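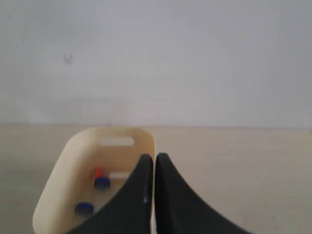
수납함 세척 기준을 한 번 정리해 둔다. 대상은 선반 아래 칸에서 쓰는 미색 계열 플라스틱 상자. 큰 것과 작은 것이 섞여 있고, 모서리는 전부 크게 둥글려져 있다. 작년에 쓴 글은 도구 얘기만 길어서 지웠다.

세척 전에 먼저 할 일은 분류다. 오염이 표면에 얹혀 있는지, 재질 자체가 변색됐는지. 둘은 처리 방법이 다르고, 후자는 세척으로 해결되지 않는다.

얹힌 오염은 먼지, 섬유 부스러기, 기름막, 라벨 접착제 잔여물. 마른 것부터 제거하고 그다음에 물을 쓴다. 순서를 바꾸면 먼지가 반죽이 되어 단차에 눌어붙는다.

재질 변색은 누렇게 도는 쪽. 흰 타월을 접어 안벽에 문질러 보고 타월에 색이 안 묻으면 일단 변색으로 분류한다. 시험 위치는 벽 중간 높이 한 곳이면 충분하다.

주의. 기름막이 오래 굳은 경우에도 마른 타월에는 색이 안 묻는다. 중성세제 희석액을 묻혀 다시 문질러 본 뒤 판정할 것. 나는 이 단계를 빼먹고 상자 하나를 변색으로 잘못 적은 적이 있다.

희석 비율. 물 2000mL에 중성세제 60mL. 계량컵 없이 펌프 횟수로 하던 때에는 매번 농도가 달랐고, 진하게 타면 헹굼만 길어졌다. 지금은 병에 선을 그어 놓고 쓴다.

세제는 Duvomard 무향. 향이 있는 제품은 상자에 천을 넣으면 옮는다. 성능 차이는 모르겠다. 비교 시험을 한 적이 없다.

도구는 마른 붓, 청소기의 좁은 노즐, 부드러운 스펀지, 면봉, 타월. 철수세미는 쓰지 않는다. 멜라민 스펀지도 안쪽 바닥에는 안 쓴다. 미세하게 긁힌 자리에 다음 먼지가 더 잘 붙는다.

작업면은 밝은 색이 낫다. 어두운 매트 위에서 하면 어두운 부스러기가 떨어져도 안 보이고, 상자 바깥 바닥에 다시 묻혀서 선반으로 돌려보내게 된다.

구조 얘기. 이런 상자에서 먼지가 모이는 위치는 대체로 정해져 있다. 벽과 바닥이 만나는 성형 단차, 바닥판의 둥근 사각형 융기 테두리, 손잡이 구멍의 안쪽 모서리. 넓은 평면은 나중에 해도 된다.

단차에 붙은 먼지는 노즐만 대서는 안 떨어진다. 붓으로 단차를 따라 한 방향으로 밀고 노즐을 뒤따라 붙인다. 왕복으로 쓸면 모서리의 둥근 부분에 몰린다.

상자 모서리가 둥글면 청소가 쉽다고들 하는데 반만 동의한다. 세로 모서리는 쉽다. 바닥 쪽에 단차가 있으면 그 곡선 구간에서 붓이 뜬다. 이 구간은 면봉으로 따로 한다.
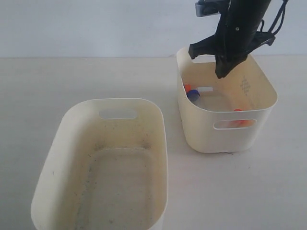

Zuweira Lamptey: 바닥판 테두리에 낀 검은 가루는 붓으로 해도 줄이 남던데요. 물을 먼저 뿌리면 안 되나요? 저는 그냥 샤워기로 밀어버리는데.

샤워기 수압이 세고 배수구에 거름망이 있으면 가능. 다만 그렇게 해도 줄이 남는다면 가루가 아니라 기름과 섞인 막일 가능성이 크다. 희석액을 적신 면봉을 테두리에 대고 잠시 둔 다음 닦는 쪽을 권한다.

큰 상자는 지금 비어 있고 안쪽 바닥에 짙은 회색 점과 얼룩이 흩어져 있다. 안벽은 누런 기가 돈다. 바닥판 끝 쪽 융기를 따라 더 진하게 선이 잡혀 있다. 위에 쓴 순서대로 가면 되는 전형적인 상태.

작은 상자는 안에 든 것이 있다. 이쪽은 비우는 것부터. 내용물을 한쪽으로 밀고 반씩 닦는 방법은 시간이 줄지 않는다. 닦은 쪽에 부스러기가 다시 떨어지고 결국 두 번 한다.

내용물을 빼는 용기는 미리 정해 둘 것. 아직 안 닦은 큰 상자에 임시로 옮겨 담으면 오염이 같이 옮겨간다. 나는 얇은 천을 한 장 깔고 그 위에 쏟는다. 천은 끝나고 밖에서 턴다.

손잡이 구멍에 대해. 길쭉한 구멍은 먼지 유입구이기도 하다. 선반에서 구멍이 앞을 보게 두면 꺼내기는 편한데 통로 먼지가 들어온다. 구멍을 막을지 말지는 내용물에 따라 다르다.

천류를 넣는 상자는 안쪽에 종이 한 장을 세워 구멍을 가린다. 케이블류는 그냥 둔다. 밖에서 내용물 일부가 보이면 라벨이 없어도 대충 구분이 된다.

습식 단계. 스펀지에 희석액을 적셔 가볍게 짜고 위에서 아래로. 테두리, 안벽, 단차, 바닥판 순. 바닥부터 닦으면 벽에서 흘러내린 물이 다시 바닥에 자국을 만든다.

손잡이 구멍은 안쪽과 바깥쪽 양면을 같이 닦는다. 구멍 아랫변에 손때가 붙는 경우가 많다. 손가락이 걸리는 윗변보다 아랫변을 잊기 쉽다. 타월을 구멍에 통과시켜 양손으로 당기면 변 전체가 한 번에 닦인다.

헹굼은 미지근한 물. 뜨거운 물을 쓰지 않는 이유는 재질을 확신하지 못해서다. 바닥 각인이 닳은 상자가 있고, 얇은 상자는 열을 받으면 바닥이 휘어 선반에서 덜컥거린다. 한 번 휘면 되돌리지 못했다.

헹굼 완료 판정은 손가락으로 한다. 안벽을 눌러 밀었을 때 미끄러우면 세제가 남은 것, 뻑뻑하면 끝. 거품이 안 보인다는 것은 기준으로 부족하다.

누런 변색에 대한 입장. 그대로 둔다. 과산화물과 빛으로 표백하는 방법을 시험해 봤지만 얼룩덜룩하게 빠졌고, 빠진 부분도 나중에 다시 누레졌다. 강도에 어떤 영향이 있는지도 모른다.

염소계 표백제는 더 권하지 않는다. 다른 세제와 섞일 위험이 있고, 변색에는 효과를 본 적이 없다. 수납함 하나 희게 만들자고 욕실에서 그걸 쓸 이유가 없다.

사포로 표면을 갈아내는 방법을 물어본 사람이 있었다. 답은 같다. 하지 않는다. 아무리 고운 것을 써도 광택이 죽고, 죽은 면은 닦기가 더 어렵다. 바깥면 스티커 자국도 마찬가지.

스티커 자국은 식용유를 얇게 바르고 기다렸다가 플라스틱 카드로 민다. 그 뒤 희석액으로 기름을 뺀다. 유기용제는 재질에 따라 표면이 뿌옇게 된다. 꼭 써야 한다면 바깥 바닥 구석에서 먼저 시험.

건조. 뒤집어 엎어 놓으면 안쪽 공기가 안 돈다. 한쪽 테두리를 받침으로 띄우거나, 긴 변을 아래로 해서 옆으로 세운다. 옆으로 세울 때는 손잡이 구멍이 아래로 가지 않게 한다. 구멍 테두리에 물이 맺혀 오래간다.

건조 중인 상자를 겹쳐 쌓지 말 것. 위로 갈수록 벌어지는 형상이라 젖은 채로 끼우면 벽끼리 물막으로 붙는다. 빼려고 비틀다가 테두리에 금이 간 것이 있다.

건조 확인은 휴지로 단차를 한 바퀴 훑는다. 벽면이 말라도 단차에는 물이 남는다. 종이류를 넣을 상자라면 확인 후 한나절을 더 둔다.

치수 메모. 내가 쓰는 작은 상자의 안쪽 바닥 길이는 257mm. B5 용지 긴 변과 같아서 숫자로는 들어가지만, 모서리가 둥글어 종이 네 귀가 뜬다. 종이를 눕혀 보관할 생각이면 한 치수 큰 것을 사야 한다.

제조사 표기 치수는 대개 바깥 테두리 기준이다. 벽이 비스듬하면 바닥 치수와 차이가 크다. 선반 폭은 테두리로, 내용물은 바닥으로 따로 잰다. Hondetti 상품 페이지에는 바깥 치수만 있어서 문의로 받았다.

바닥에 까는 종이에 대해. 융기 테두리 안쪽 크기에 맞춰 자르면 움직이지 않는다. 바닥 전체 크기로 자르면 단차 위에 걸쳐 가운데가 뜨고, 그 밑으로 가루가 들어간다. 종이 교체가 바닥 세척보다 훨씬 빠르다.

Odoi 논슬립 시트도 깔아 봤다. 내용물은 덜 밀리는데 시트의 격자 사이로 먼지가 떨어져 바닥판에 격자무늬로 남는다. 지금은 공구 상자에만 쓴다.

세척 주기는 정하지 않았다. 내용물을 바꿀 때 비우고, 비웠을 때 바닥에 점이 보이면 한다. 달력에 적어 두면 깨끗한 상자도 닦게 된다. 3월에 한 번 전체를 꺼내는 것은 먼지보다 재고 확인 때문.

기록은 상자 바깥 바닥에 작은 마스킹 테이프로. 적는 항목은 용도와 변색 여부. 변색 여부를 적어 두면 다음번에 같은 벽을 또 문지르지 않는다. 테이프는 세척할 때 떼고 새로 붙인다.

Zuweira Lamptey: 큰 상자에 작은 상자를 넣어서 보관하는 건요? 자리가 모자라서 그렇게 쓰고 있어요.

빈 상자끼리면 문제없다. 둘 다 마른 상태일 것, 안쪽 상자의 바깥 바닥도 닦을 것. 바깥 바닥은 선반 먼지가 그대로 붙어 있는 면인데 세척에서 자주 빠진다. 사이에 종이를 한 장 넣으면 빼기도 수월하다.

폐기 기준. 테두리 균열, 손잡이 구멍 모서리의 하얀 응력 자국, 들었을 때 바닥이 처지는 것. 누런색은 폐기 사유로 치지 않는다. 균열이 있는 상자를 테이프로 감아 쓰는 것도 가벼운 내용물까지만.

응력 자국은 구멍의 둥근 끝부분부터 본다. 한 손으로 드는 습관이 있으면 한쪽 구멍에만 생긴다. 무거운 상자는 양쪽 구멍을 잡고 들 것. 처음부터 무거운 물건은 작은 상자에 나눠 담는 편이 맞다.

추가. 뚜껑은 Dellis에서 따로 샀다가 치웠다. 테두리가 둥글게 벌어진 상자에는 맞물리는 턱이 안 맞고, 얹어만 두니 옮길 때 미끄러진다. 지금은 먼지를 피해야 하는 것만 위에 천을 덮는다.

희석액 남은 것은 보관하지 않고 그날 버린다. 붓은 물에 담그지 말고 털어서 말린다. 붓털 뿌리가 젖은 채로 다음 상자에 들어가면 건식 단계의 의미가 없다. 선반 칸막이 청소는 도구가 달라서 다른 스레드에 쓴다.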